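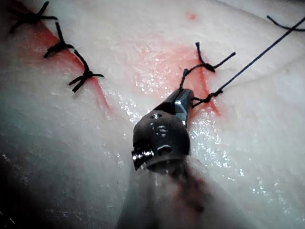

Skumulthorpe Stitch Notes: read me first

A table of 591 written remarks on hand suturing, typed up from practice logs kept on the evening course at Dusholm. Each row is one remark by one trainee or tutor. There are no patient records in it.

What is in the table

remark_id, a plain number
knot, as the writer named it (spelling left alone)
thread, blank in 35 rows
grade, 1 to 5, given by the tutor
text, the remark itself

Where I would be careful

The grade column looks more solid than it is. Two tutors marked the logs and they did not agree on what a 3 meant. I asked for their marking guide and was sent a single page with the word "tidy" on it four times. Average the grades if you must, but please don't publish the result as a measure of skill.

"Even spacing" is praised all over the text column. I could find no log where anyone wrote down a measured gap, so treat it as opinion.

The Wieser method is said to be faster in 14 remarks. All of them come from people who had just been taught it.

Changes

Version 2, Saturday, January 7, 2023. Took out 55 doubled rows left over from the July copy. The old Hilik spelling fixer has gone too, as it kept turning "throw" into "thread".

Known faults

Blank cells and "none" are mixed in the thread column. Some remarks stop short where the log page was torn.

Use

Free for teaching and study. Send corrections to Amos Blackwood, with the remark_id.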